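So after my last post about the Stuvesach home computer (the one with the awful rubber keys), a few of you wrote in asking how I ended up owning one in the first place. It's a longer story than it should be, and it starts with a tennis game.

My uncle worked in shipping at Broson back when they were still making calculators in the old building in Woltmont. One August he came home with a plain brown box with no name on it, and inside was a paddle game they'd been fooling around with. Two knobs, one switch, a speaker that buzzed when you missed. We hooked it up to the kitchen TV and I don't think my cousins and I went outside again until school started! The ball got stuck in the corner if you hit it just right, and of course that became the whole game for us, trying to stick the ball.

Broson never sold that version. They only built 200 of them, and most went to the sales people to show to the stores. The stores weren't interested in a buzzing box with two knobs (fair enough), so the company went back and added the color and the extra games, and that's the Broson Ogilvie that people remember, if they remember it at all. I've got the Ogilvie too. It's a better machine in every way and I never play it.

What I really wanted was to find out who designed the first one. I spent most of last winter on this, mostly at night after work, with my laundry piling up and my coffee going cold, reading scans of trade magazines so blurry I had to guess at half the words. The most I ever found was a two-line item about "a television tennis unit" and a phone number.

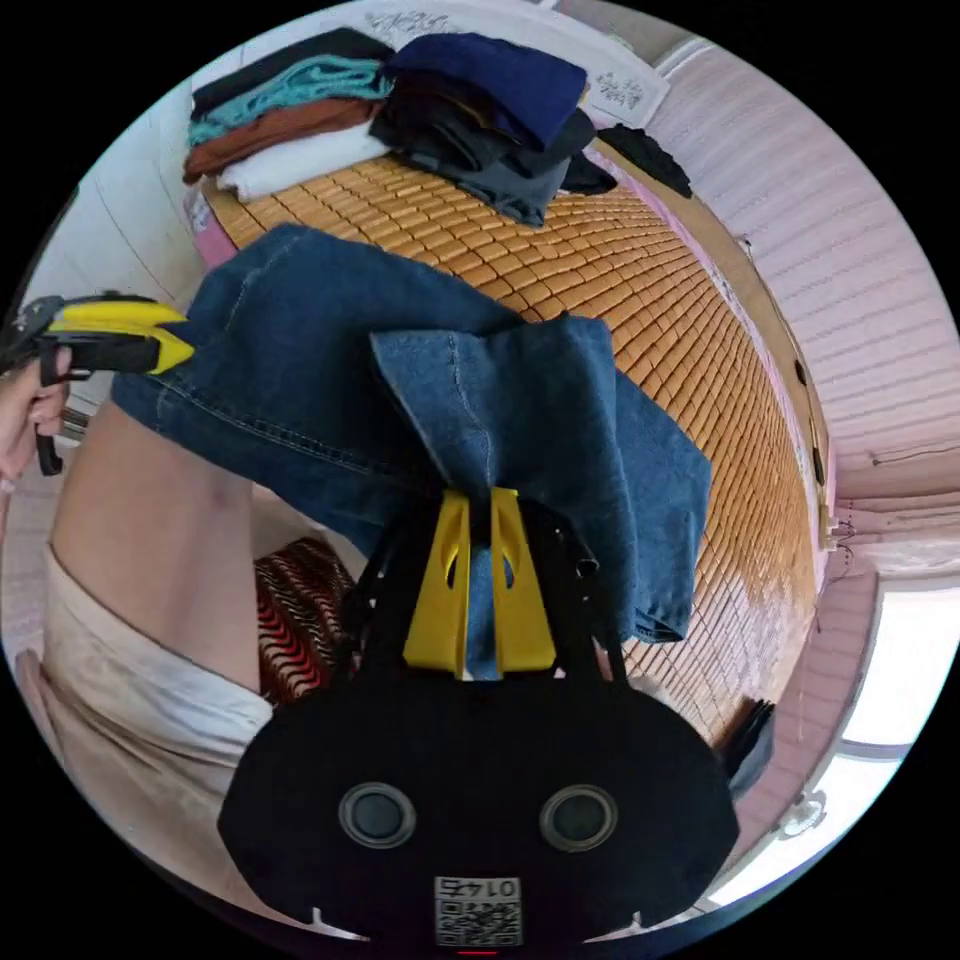

Rory Pollock wrote to me after I put the first part of this up, and he says I've got the order of things wrong. The way he remembers it, the color circuit came first and was pulled out to save money, and the 200 brown-box units were made from whatever was left on the shelf once the budget got cut. He also says the sticking ball was a known problem and there was a fix for it, a single resistor, but it never made it to the floor in time.

I like that version a lot better, I have to say. It would explain why there are empty holes on my board where parts look like they ought to go, right next to the video section. I'd always figured those were for something they planned to add later. Now I want to open it up again and trace where they lead, and maybe try the resistor (on a socket, so I can take it back out, I'm not a monster).

The serial number on mine is 3,303, by the way, and I know what you're going to say. If there were only 200, how can it be 3,303? My guess is they just kept counting from the calculators, but if anybody has another brown-box Broson and can read me the sticker on the bottom, please, please leave a comment. I've seen photos of more than 5 of them over the years and not one person ever turned the thing over!

Next time I'll get back to the Stuvesach, which my uncle traded a lawn mower for. I still need to find the power supply. I think it's in the garage with the Christmas lights.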